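**Workcell safety checklist, Tandance Robotics Club, flower-arranging project**

Filled in by the session lead before and during each build night. Tick the box, then please write something in the comments, even if it's only a word or two, because next week's lead will be very glad of it!

**Before power-up**

- [x] Table wiped and both trays set out. *Comment: the table looks lovely. Leaf sprigs are spread out with good gaps between them, which makes them much easier to pick.*
- [x] Emergency stop pressed, released and reset. *Comment: good firm click. The label is peeling again (someone bring tape, please).*
- [x] Stems checked for bare wire ends. *Comment: one rose from the Modise box had a sharp end, so it went home with me to be filed down.*
- [ ] Floor cables gathered and clear of feet. *Comment: not yet, I'm afraid. There's still a tangle on the floor in front of the table. The Prokham cable sleeves are in cabinet 506 and really should go on before Friday.*

**Hands and flowers**

- [x] Speed limit set to 8 percent whenever anybody is reaching over the table. *Comment: it feels terribly slow when you're excited to see it go, I know, but please leave it there.*
- [x] Person placing flowers stands at the far side and says "hand in" and "hand out" good and loud. *Comment: we were a bit shy about this at first and much better by the end of the evening.*

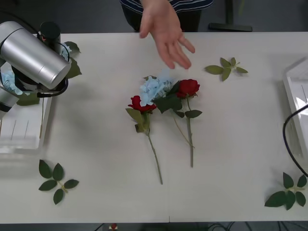
Trorneck, February

- [x] Roses and hydrangea laid flat on the table, stems toward the front. *Comment: the two roses are rather close together, with the blue one tucked up against them. Pretty, but the leaves overlap, so next time let's give each bloom more elbow room.*
- [x] Sleeves close-fitting, no bracelets or lanyards. *Comment: everyone remembered this time, thank you!*

**Arms running**

- [x] Only one arm commanded at a time while a hand is over the table. *Comment: we talked this over for quite a while and I'm happy with where we landed.*
- [x] Grip force at 35 on the club scale for roses. *Comment: anything higher and the stem coating starts to crease. Hydrangeas may want a little less, so do jot down what you try.*
- [x] Wrist cables have slack through the full reach. *Comment: checked by hand with power off. Keep an eye on the loops on the left arm all the same.*
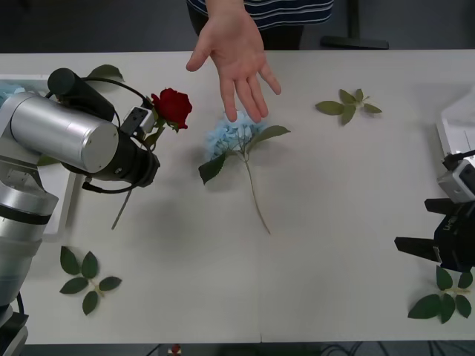

*Left arm holding a rose, hand over the hydrangea, right gripper open.*

**Shutting down**

- [x] Both arms parked, grippers empty. *Comment: some 2 minutes from start to finish, so leave time for it before the building closes.*
- [x] Flowers back in the box with the blooms facing up.
- [ ] Spare gripper pads counted and logged. *Comment: ran out of evening. I'll do it when I bring the rose back.*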